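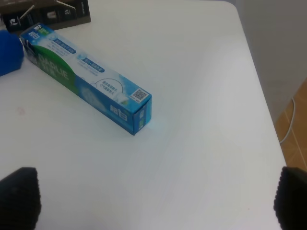
Notes to slide 1. The subject of this talk is the Inder wrist kit, a camera and a pair of ribbed fingers sold together as a bolt-on for small arms. We have had one on evaluation since February. I will cover what comes with the kit, how it handles cartons, what the software does and what we think of the price. The slide behind me is the wrist camera view, and I will leave it up for the first few minutes. The toothpaste box lies on a diagonal, with its small square end towards the middle of the view and both fingers open in front of it. Most of the talk is about what the kit has to work out from a view like that one before it closes on anything.

Slide 2. What you get.
Camera module, finger pair, mounting plate, one cable, licence for the Lemma software. No controller. The kit assumes you already have an arm and a gripper body with a standard bolt pattern. Ours needed the adapter plate, ordered separately. Ask about the plate before you order.
Assembly took one person an afternoon, including the time spent finding the right screws.
Calibration is a printed card and a routine of 15 poses. Repeat it any time the camera has been knocked. We now do it at the start of each week's testing as a matter of habit.

Slide 3. Fingers.
Point out the ribs on the sample when it goes around the room. They run across the pad and give a little under load.
Cartons: good. A printed carton is slippery, and the ribs hold it at a lower force setting than our old flat pads needed.
Soft items: fair. Plush material catches in the grooves and sometimes stays on one finger after release. Slow the opening move and it mostly lets go.
Thin flat items: poor. The tips are rounded, so they ride up over anything lying low on the table. Do not buy this kit for envelopes.
Wear: we changed the pads once, at 1300 cycles. They were still working but the leading edge had started to polish.

Slide 4. What the camera sees, and when it stops seeing.
The fingers sit in the lower corners of the view at all times. They are close to the lens and out of focus. Lemma masks them out using the calibration, and the mask moves with the opening width.
Close in, the target gets larger until its edges leave the view. From that point the kit is working from the last good estimate. The supplier calls this the blind stretch. It is short, but if the item gets bumped during it the grasp will miss.
Pause here for questions. Someone usually asks about a second fixed camera. Lemma accepts one. We tested without.

Slide 5. Reflections and print.
White table, printed carton. Go back to slide 1 for a moment and point to the faint bluish glow on the tabletop beside the end of the box. Colour thrown on the table like that can be read as part of the object, which makes the estimated length too long. Our early runs had this fault on blue cartons. The fix was a setting, edge strictness, moved up two steps from the default.
Busy print is less of a problem than we expected. Large lettering and colour bands do not seem to bother the outline step. Code reading is a separate option and we did not license it, so I have no results to give on that.

Slide 6. Test results.
600 grasp attempts on cartons, mixed sizes, one item in the work area at a time. Then the same number again with other items close by.
Single item: failures were few, and most traced back to the reflection setting before we changed it.
Cluttered: noticeably worse. The usual failure is a finger landing on the neighbour. Lemma has a clearance check, but it only considers items it can see whole. Anything running out of view is ignored. Approaching from higher up helps and adds time to each cycle.
I have the full table for anyone who wants it. It is too dense for a slide.

Slide 7. Against the Olia.
The Olia is the other kit on our short list. It has a better camera and a worse mount. Its cable leaves on the side and fouls the wrist on our arm at the end of travel. The Inder cable runs back along the forearm and has given no trouble.
The Olia software is simpler to learn. Lemma has more settings and the manual explains perhaps half of them.

Slide 8. Cost and support.
The kit comes through Gendotby, who also hold the spare pads. The adapter plate and the second year of the licence are extra. Support answers by email. Replies were correct and took a day or two.
Service interval in the manual is 1000 hours. We have not reached it, so I can't comment on what the service involves.

Slide 9. Recommendation.
Buy for carton work on an open table. Hold off for mixed bins until the clearance check is improved. Budget for one spare set of pads per arm.
Leave this slide up during questions. Collect the sample fingers before people go to lunch.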